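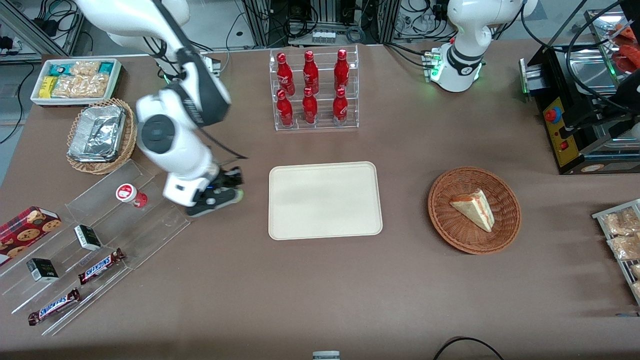 어제 먹다 남긴 식빵을 눌러 본 적 있나요? 첫날에는 손가락이 폭 들어갔다가 슬금슬금 올라오는데, 다음 날이면 벌써 좀 뻣뻣하고, 며칠 더 지나면 모서리로 책상을 똑똑 두드릴 수도 있어요. (저 해 봤어요. 부스러기가 어마어마하게 나와서 혼났고요.)

저는 어렸을 때 빵이 딱딱해지는 건 빨래처럼 마르기 때문이라고 믿었어요. 물이 날아가면 끝! 그런데 그 생각은 반만 맞아요. 나머지 반은 꽤 이상하고 재미있는 이야기라서 오늘 길게 떠들어 볼게요.

# 빵은 왜 폭신하다가 딱딱해질까?

## 먼저, 폭신한 건 왜 폭신할까

빵을 반으로 뚝 갈라서 속을 들여다보세요. 구멍투성이죠? 큰 구멍, 작은 구멍, 찌그러진 구멍. 우리가 빵을 한 입 먹을 때는 밀가루만 먹는 게 아니고 공기도 잔뜩 먹는 셈이에요.

그 구멍을 만드는 일꾼은 효모예요. 효모는 살아 있는 아주 작은 생물인데, 버섯이나 곰팡이와 친척이에요. 얼마나 작으냐 하면, 자에서 제일 작은 눈금 한 칸, 그러니까 1밀리미터를 1,000칸으로 또 쪼갰다고 해 봐요. 효모 한 마리는 그중 겨우 몇 칸을 차지해요. 맨눈으로는 절대 한 마리씩 볼 수 없지요. ('마리'라고 세는 게 맞는지는 저도 잘 모르겠지만 저는 그냥 그렇게 불러요. 귀엽잖아요.)

효모는 밀가루 반죽 속에서 당분을 먹어요. 그러고는 이산화탄소라는 기체를 내놓아요. 탄산음료에서 뽀글뽀글 올라오는 바로 그 기체예요. 알코올도 조금 나오는데 오븐에 들어가면 대부분 날아가니까 걱정하지 않아도 돼요.

그런데 기체가 생기기만 하면 뭐 해요, 다 빠져나가면 소용이 없죠. 맹물에 빨대를 넣고 후 불어 보면 거품이 금방 터지잖아요. 반죽에는 거품을 붙잡아 두는 그물이 필요해요.

## 늘어나는 그물, 글루텐

밀가루에는 단백질이 들어 있어요. 여기에 물을 붓고 주무르면 단백질들이 서로 손을 잡기 시작해요. 그렇게 이어진 것을 글루텐이라고 불러요. 글루텐은 고무줄처럼 늘어나고, 껌처럼 끈기가 있어요.

처음 섞은 반죽은 볼품없어요. 툭툭 끊어지고 손에 다 들러붙고요. 저는 매번 이때쯤 '아, 망했다' 하고 생각해요. 그런데 꾹꾹 누르고 접고 또 누르다 보면 어느 순간 반죽이 매끈해져요! 글루텐 그물이 제법 촘촘해진 거예요. 조금 떼어서 살살 늘려 보면 찢어지지 않고 얇은 막이 되는데, 창문에 대면 빛이 비쳐 보일 정도예요.

이제 효모가 기체를 내놓으면 그물이 풍선처럼 부풀어요. 풍선 하나가 커지는 모습 말고, 아주 작은 풍선이 떼로 모여서 다 같이 커지는 모습을 떠올려 보세요. 따뜻한 곳에 두면 효모가 부지런해지고, 추운 곳에 두면 느릿느릿해져요. 너무 뜨거우면 죽어 버리고요. 그래서 반죽을 부풀릴 때는 목욕물보다 조금 덜 따뜻한 정도가 좋아요.

## 오븐 속에서 벌어지는 일

부푼 반죽을 오븐에 넣으면 처음 얼마 동안은 더 커져요. 기체는 따뜻해지면 부피가 늘어나거든요. 효모도 마지막으로 힘을 내요. 그러다 온도가 더 올라가면 효모는 죽고, 글루텐 그물은 모양이 굳어요. 삶은 달걀이 다시 물컹한 날달걀로 돌아가지 않는 것처럼 빵도 이제 반죽으로 돌아갈 수 없어요.

겉은 갈색이 되지요. 뜨거운 곳에서 당분과 단백질이 만나면 갈색이 되면서 고소한 냄새가 나요. 고기를 구울 때 나는 맛있는 냄새도 같은 집안이에요. 빵집 앞을 지날 때 발걸음이 느려지는 건 다 그 냄새 탓입니다. 저는 책임이 없어요.

무게도 변해요. 제가 지난번에 식빵 반죽을 저울에 올렸더니 662그램이었는데, 굽고 나서 식힌 다음 다시 올려 보니 그보다 가벼워졌어요. 누가 떼어 먹었느냐고요? 아니에요, 반죽 속 물이 김이 되어 나간 거예요. 집에 저울이 있으면 꼭 한번 해 보세요. 굽기 전 숫자를 종이에 적어 두는 걸 잊지 말고요. (저는 두 번이나 잊었어요.)

그리고 오늘의 진짜 주인공이 여기서 나와요. 바로 **녹말**이에요.

## 녹말, 물을 꿀꺽 삼키다

밀가루의 대부분은 녹말이에요. 녹말은 작은 알갱이 모양인데, 그 안에는 기다란 사슬 같은 것이 차곡차곡 들어 있어요. 잘 개어 놓은 이불이 장롱에 꽉 들어찬 모습과 비슷해요.

오븐에서 뜨거워지면 녹말 알갱이가 물을 꿀꺽꿀꺽 삼키고 퉁퉁 불어요. 가지런하던 사슬도 흐트러져서 그 사이사이에 물이 들어가요. 개어 둔 이불을 누가 방 안에 마구 펼쳐 놓은 거죠. 엄마 아빠가 보면 한숨을 쉬겠지만, 빵한테는 이 상태가 최고예요. 말랑말랑하고 촉촉하거든요.

밥도 똑같아요! 생쌀은 딱딱해서 씹으면 오도독 소리가 나는데, 물을 넣고 끓이면 부드러운 밥이 되지요. 떡도, 죽도, 감자도 다 녹말이 물을 삼킨 음식이에요.

## 다시 줄을 서는 사슬들

빵이 식으면 흐트러졌던 녹말 사슬들이 슬슬 원래 버릇을 떠올려요. 옆에 있는 사슬과 나란히 붙고 싶어 하는 거예요. 하나가 붙고, 또 하나가 붙고, 그렇게 조금씩 줄을 서요. 사이에 끼어 있던 물은 밀려나고요.

사슬이 줄을 서면 빵은 뻣뻣해져요. 그래서 물이 한 방울도 빠져나가지 못하게 꽁꽁 싸 둔 빵도 시간이 지나면 덜 부드러워져요. 신기하지 않아요? 저는 이걸 처음 알았을 때 한참 동안 식빵 봉지만 쳐다봤어요.

이렇게 녹말이 굳어 가는 일을 어른들은 '노화'라고 불러요. 사람이 나이 드는 것과 같은 말이에요. 찬밥이 딱딱해지는 것도, 말랑하던 가래떡이 몽둥이처럼 변하는 것도 모두 노화랍니다.

물론 빵이 정말로 마르기도 해요. 포장하지 않은 빵은 겉에서 물이 날아가니까 두 가지 일을 한꺼번에 겪어요. 앞에서 제 생각이 반만 맞았다고 한 게 이 얘기였어요.

## 냉장고에 넣으면 안 돼요?

자, 문제의 냉장고! 음식을 오래 두고 싶으면 냉장고에 넣는다, 우리 모두 그렇게 배웠죠. 우유도 고기도 반찬도 그렇게 하고요.

그런데 녹말 사슬은 냉장고 안쪽 같은 온도에서 가장 열심히 줄을 서요. 얼지는 않았지만 꽤 차가운 그 온도가 딱 좋은가 봐요. 그래서 아무것도 넣지 않은 식빵은 부엌 선반보다 냉장고에서 더 빨리 뻣뻣해져요.

냉동실은 달라요. 꽁꽁 얼면 물이 꼼짝 못 하고, 사슬도 움직이기가 어려워져요. 며칠 안에 못 먹을 빵이라면 한 장씩 나눠 싸서 냉동실에 넣는 편이 훨씬 나아요. 꺼내서 토스터에 바로 구우면 꽤 감쪽같아요.

제가 빵에 대해 물어볼 게 생길 때마다 찾아가는 분이 있어요. 몰트브리지(Moltbridge) 빵집에서 오래 일한 토마스 오 술라완(Tomás Ó Súilleabháin) 아저씨예요. 이름이 어려워서 저는 처음에 종이에 적어 들고 다녔어요. 그 빵집은 명절 전날이면 작은 롤빵을 최대 3,000개까지 굽는대요. 제가 "남은 빵은 어떻게 하세요?" 하고 물었더니 아저씨는 "얼리지. 냉장고는 버터 자리야." 하고 대답했어요. 그날부터 우리 집 식빵도 냉동실로 이사를 갔습니다.

잠깐, 그런데 샌드위치는 또 사정이 달라요.

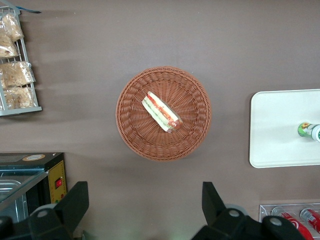 *투명한 포장에 싸여 바구니에 담긴 샌드위치*

샌드위치에는 햄이나 달걀, 채소 같은 속재료가 들어가잖아요. 이런 것들은 따뜻한 곳에 오래 두면 세균이 늘어나서 배탈이 날 수 있어요. 그러니까 바로 먹지 않을 샌드위치는 냉장고에 넣는 게 맞아요. 빵이 조금 뻣뻣해지더라도 배가 아픈 것보다는 낫지요!

샌드위치 빵에는 고민이 하나 더 있어요. 딱딱해지는 것과 정반대로, 축축해지는 고민이요. 토마토나 오이처럼 물이 많은 재료가 빵에 닿으면 그 물이 빵의 구멍으로 쏙쏙 스며들어요. 아까 말한 그 구멍들이 스펀지 노릇을 하는 거예요.

막는 방법은 의외로 쉬워요. 빵 안쪽에 버터를 얇게 바르면 돼요. 기름과 물은 서로 친하지 않아서 버터가 비옷처럼 물을 막아 줘요. 끝까지 꼼꼼하게 발라야지, 가운데만 대충 바르면 가장자리가 젖어요. 토마토는 썰어서 종이 타월로 톡톡 눌러 주고, 빵과 토마토 사이에 상추나 치즈를 한 장 깔아도 좋아요.

## 굳은 빵 되살리기

이제 마술을 부려 볼게요. 뻣뻣해진 빵을 데우면 다시 말랑해져요. 뜨거워지면 줄을 섰던 녹말 사슬이 또 흐트러지고, 물이 그 사이로 돌아오거든요.

준비할 것은 이래요.

- 하루나 이틀 지난 빵 두 조각
- 물 조금
- 오븐이나 토스터
- 도와줄 어른 한 명 (뜨거우니까 꼭이요!)

1. 빵 한 조각은 그대로 접시에 둬요. 나중에 비교할 거예요.
2. 다른 조각에는 손끝으로 물을 살짝 튕겨 줘요. 푹 적시면 안 돼요.
3. 어른에게 부탁해서 물 묻힌 조각을 따뜻하게 데워요.
4. 만질 수 있을 만큼 식으면 두 조각을 차례로 눌러 봐요.
5. 데운 조각을 15분쯤 더 놔뒀다가 또 눌러 봐요.

마지막 순서가 제가 제일 좋아하는 부분이에요. 방금까지 말랑하던 빵이 벌써 조금 달라져 있을지도 몰라요. 되살린 빵은 오래 버티지 못하니까 실험이 끝나면 얼른 먹어 버리세요. 잼을 바르면 더 좋고요.

이 마술이 안 통하는 빵도 있어요. 완전히 바싹 말라서 물이 거의 없는 빵이요. 그런 빵은 빵가루를 만들거나, 달걀과 우유에 담갔다가 구워서 프렌치토스트로 먹으면 돼요. 저는 프렌치토스트가 먹고 싶어서 일부러 빵을 굳힌 적도 있어요.

## 곰팡이가 피었다면?

딱딱한 빵은 되살려도 되지만, 곰팡이가 핀 빵은 절대 안 돼요. 초록색이나 하얀색, 검은색 보송보송한 점이 보이면 그 빵은 작별이에요.

곰팡이는 포자라는 작은 가루 같은 것으로 퍼져요. 포자는 공기 중에도, 부엌에도, 우리 옷에도 있어요. 빵에 내려앉았을 때 따뜻하고 촉촉하면 '오, 살기 좋은데?' 하고 자라기 시작해요. 눈에 보이는 점은 꽤 자란 뒤의 모습이고, 보이지 않는 가느다란 실이 빵 속으로 이미 뻗어 있을 수 있어요. 구멍이 많으니 다니기도 편하겠죠. 그래서 점만 떼어 내고 먹으면 안 돼요. 냄새를 킁킁 맡는 것도 하지 마세요. 포자가 코로 들어가니까요.

## 자주 나오는 궁금증 몇 가지

**바게트는 왜 그렇게 빨리 딱딱해져요?**
바게트는 보통 밀가루와 물, 소금, 효모로만 만들어요. 버터나 우유, 설탕이 든 부드러운 빵보다 빨리 굳는 편이에요. 기름은 녹말이 굳는 것을 늦춰 주고 설탕은 물을 붙잡아 주거든요. 게다가 바게트는 길쭉하고 가늘어서 마를 곳도 많아요.

**과자는 오래되면 왜 거꾸로 눅눅해져요?**
바삭한 과자에는 물이 아주 조금밖에 없어요. 그래서 봉지를 열어 두면 공기 속 물기를 빨아들여요. 빵은 물을 잃고 과자는 물을 얻고, 둘이 서로 바꾸면 좋을 텐데요. 참, 그렇다고 빵과 과자를 한 통에 넣지는 마세요. 정말로 바뀌어서 둘 다 맛이 없어져요. 제가 해 봤습니다.

**갓 구운 뜨거운 빵이 제일 맛있는 거 아니에요?**
냄새는 그때가 최고죠! 하지만 오븐에서 막 나온 빵을 바로 썰면 속이 끈적끈적하게 뭉개져요. 녹말이 어느 정도 자리를 잡아야 칼이 깨끗하게 지나가요. 그러니까 사슬들이 줄을 서는 게 꼭 나쁜 일만은 아니에요. 조금은 서 줘야 빵을 썰 수 있고, 너무 많이 서면 뻣뻣해지고요.

**밥도 얼려도 돼요?**
그럼요. 따뜻할 때 한 그릇씩 담아서 김이 좀 빠지면 바로 얼려요. 전자레인지에 데우면 냉장고에 있던 밥보다 훨씬 부드러워요. 찬밥밖에 없는 날에는 볶음밥을 해 달라고 해 보세요. 볶음밥은 살짝 굳은 밥으로 해야 알알이 떨어져서 맛있어요.

다음에는 팝콘이 왜 펑 터지는지 이야기할 거예요. 거기도 녹말이 나와요. 그때까지 빵 실험을 해 본 친구는 몇 번째 순서가 제일 재미있었는지 알려 주세요. 부스러기는 꼭 치우고요!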